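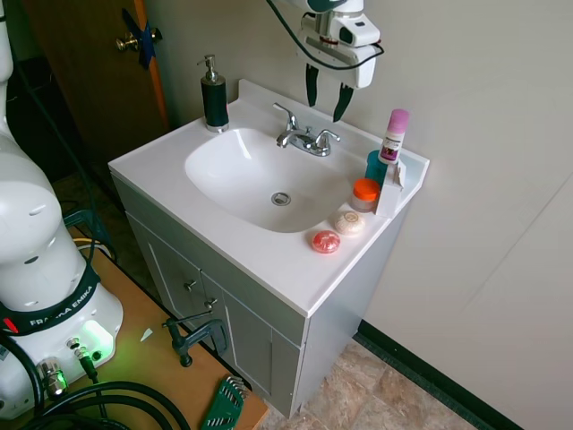
White countertop with integrated oval basin, chrome faucet with two handles.

Plidia countertop cleaner, 32 oz bottle

Plidia is a mild cleaning liquid for glossy basins, shower trays and kitchen worktops. It is made by Vuretti for daily use at home and in small guest houses. The smell is light, a little like green apple, and it goes away quickly.

How to use: put 2 capfuls in 5 litres of warm water and wipe with a soft cloth. For limescale near the tap, apply it undiluted, wait 10 minutes and rinse well. Please do not use it on marble or other natural stone – the acid can leave dull marks.

The new bottle has the same content as the old one, only the cap is changed. It now closes with a click and is more difficult for small children to open. Refills from the Zonlow series fit also this bottle.

Keep it in a dry place, away from frost. Do not mix with bleach. Orders placed in August are sent with some delay, as our warehouse works with fewer people in this month.

Shares: 5 | Comments: 2

© Daneshvar Home Supply | Contact | Back to top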